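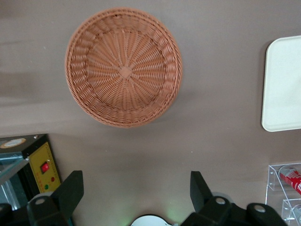 The Plirnitico Shield is a women's basketball competition contested each winter by clubs from the inland towns of Hundham and Stostier. It is played under standard rules, with four ten-minute quarters and a 24-second shot clock.

Format

Clubs are divided into 2 pools. Each club plays every other member of its pool at home and away, and the leading 2 in each pool advance to crossover semi-finals. The final is a single game at the Okabe Centre in Hundham, which has a seated capacity of 500.

Ladder positions are decided by competition points. Ties are resolved by head-to-head results, then by goal percentage in the games between the tied clubs.

Eligibility

A player must appear in at least 6 pool games to qualify for finals. Games missed through injury are credited on presentation of a medical certificate, provided the player was registered before the opening round. Transfers between clubs close in June.

Discipline

Unsportsmanlike fouls are recorded by the scorer and reported to the competition organiser. Disqualification from a game carries an automatic suspension for the next fixture.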